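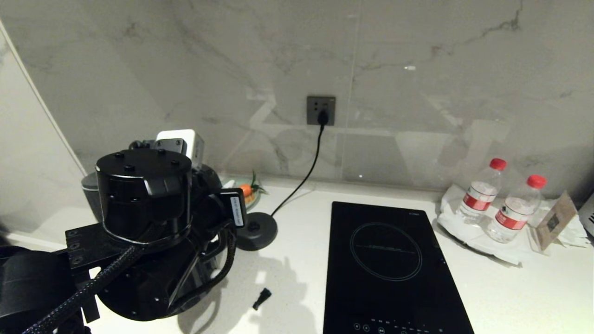

课程实践报告:小型葡萄酒品鉴会的筹办与观众反馈
小组:Ollo组
指导教师:Geeta Semwal
提交日期:2018年7月1日

一、选题
我们组原来想写葡萄酒电商,开题时老师认为资料太散,建议改做线下活动。最后选定Durnar镇的春季品鉴会,参展的主要是附近的小酒庄,规模不大,适合两个人分头记录。

二、活动概况
本届共有22家酒庄参展,其中10家第一次来。场地设在镇文化馆一层,分上午场和下午场。门票含一只酒杯,凭杯试饮,离场不退。桃红酒和白葡萄酒放在入口一侧,红葡萄酒靠里。Bramar酒庄和Saxena酒庄各办了一场讲解,前者讲采收时间对酸度的影响,后者讲瓶塞的选择。

三、调查方法
我们在出口处发放问卷,收回有效问卷20份,另外访谈了2位参展商。问卷内容包括购票渠道、停留时间、偏好的酒款和购买意愿。样本偏少,结果只能作参考。

四、主要结果
填写问卷的人多数通过熟人介绍得知活动,看到海报的很少。桃红酒最受欢迎,理由集中在口感清爽、价格容易接受。对讲解的评价较好,但后排听不清,有人中途离开。意见最多的是洗杯处只有一个,下午排队较长。现场可以订货,但不能当天提走,部分观众因此没有下单。
两位参展商都提到展位费偏高,也都表示愿意再来。其中一位希望主办方提前公布分区图,方便安排备货。

五、建议
1. 增加洗杯处,与饮水点分开设置。
2. 讲解区配扩音设备,时间表贴在入口。
3. 保留少量现货供当天购买。
4. 海报提前张贴到车站和周边餐馆。

六、不足
问卷没有区分本地居民和外地游客,分析时才发现这个问题。主办方计划10月再办一场秋季品鉴会,届时我们会补上这一项,并把访谈提纲改短。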